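Rajitha Cassim
Spent the evening sorting out the books in the back bedroom. Going to put what I did here in case it helps anyone with the same sort of shelves.

Some background. When we moved to Hulleldale the books went up in whatever order they came out of the boxes. Cookery next to maps, maps next to school stuff. It has been like that for 3 years.

First job was getting everything down. I did one shelf at a time and stacked on the bed, paperbacks at the pillow end, hardbacks at the foot. If you do the whole bookcase at once you will have nowhere to sleep. I know this from the last flat.

Dusting next. A dry paintbrush, 40mm, the cheap sort. Hold the book shut tight and brush away from the spine along the top. A damp cloth is fine for the shelf but keep it off the paper.

The thick ones take longest. Dust gets down between the pages if they've been left leaning, so I stand each one up and look at the edges before it goes back. 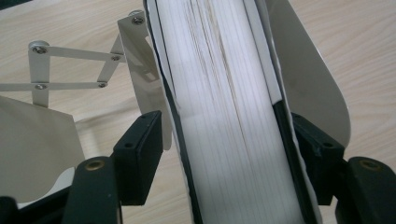
One of the thick ones, stood up. Faint brownish streaks in a few places on the page edges.

I'm leaving streaks like that alone. I tried rubbing some out of an old atlas once with a pencil rubber and made a grey smear I still have to look at.

Anything over 8 cm thick is going on the bottom shelf now. The top one already bows in the middle and I don't want to be buying another bracket from Kasprzak's.

Heavy books upright, packed close enough to hold each other up but loose enough that you can get one out without pulling at the top of the spine. Push the two neighbours back a bit and take it by the sides.

Got rid of 15. Most are going to the shop on Truridley Road, which takes paperbacks but won't have encyclopaedias or anything with a library stamp. Two are going back to my sister, who has been asking since November.

Still to do: the bottom shelf on the left, and the box marked Prillunau that I haven't opened since we got here. I think it's walking guides.

Someone has asked about order. Cookery and gardening together, novels by surname, everything else by height. It wouldn't suit a library but I can find things.

Stopping there for tonight. The bed is still covered in hardbacks so those are going on the landing until morning.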